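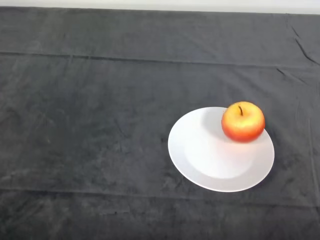
2026-05-07

The covering of the long table in the Clamstead reading room was the principal business of the day. The gray cloth is to remain in use through the display season, and I record the particulars so that the same steps may be followed in December, when the display is renewed.

The cloth came out of the chest at nine. It had been stored folded, and the folds had set. Two of them run the full length of the table, one toward the wall and one nearer the front, and the upper of the two is much the sharper. I had hoped that the weight of the fabric would draw them out once it was spread. By noon they had not changed.

Mr. Karaki was of the opinion that we should press the cloth on the table itself. I did not agree. The fabric has a brushed surface, and a hot iron set down on it directly will leave a shine that does not brush away. We settled on steam, with the head of the steamer held well clear and a clean cotton towel between. A trial was made on the underside of one corner before anything was done to the top. The trial was satisfactory. The rest has been put off until tomorrow morning, as the steamer was promised to the Gasell room for the afternoon.

The patches of lighter and darker gray were raised again, and Mr. Karaki asked whether the cloth should be sent out for cleaning. They are the nap lying in different directions. I passed a hand across one of them toward the wall and it went dark, and back toward the front and it went pale again. A soft clothes brush drawn one way only, from left to right, will settle most of it. The cloth need not go to the cleaners, and the estimate from Jimulik of 65 dollars has been declined with thanks.

The wrinkles at the far right corner are another matter. The fabric has bunched there and will not lie down by smoothing alone. I believe the cloth was pulled from the front edge when it was laid and the back corner did not follow. It must be lifted at that end by two persons, shaken once, and let down again. The far edge also sags a little and does not keep a true line against the wall. I have asked that this be corrected at the same time, before any steam is used, so that we do not fix the error in place.

Ms. Yao came in at two with the list for the Qaisi tableware. She wishes the plates to be set directly on the cloth, without stands, and I have no objection. She asked that nothing with a glazed foot be slid across the fabric, as it marks the nap and the whole length must then be brushed again. Pieces are to be lifted and set down. A note to that effect has been placed in the drawer with the labels. The first label is number 524, and Ms. Yao has the remainder.

We spoke for some time on whether charcoal is too dark for the room. The walls are pale, and the contrast is strong when one comes in from the hall. Ms. Yao would have preferred the oatmeal linen used in earlier years. My own view is that the linen showed every crumb and thread, and that white china was lost on it. The gray stays for this season. She has accepted this, with the request that her preference be written down, and it is written here.

For storage afterward, the cloth is to be rolled on a tube, with tissue, and kept flat on the upper shelf. It should not go back into the chest. A tube of sufficient length has been ordered and will be charged to the room account.

Tomorrow: lift and reset the right end, straighten the far edge, steam the upper fold first and then the lower, and allow the cloth to dry fully before brushing. Ms. Yao will bring the plates at eleven. The key to the label drawer is with Mr. Karaki.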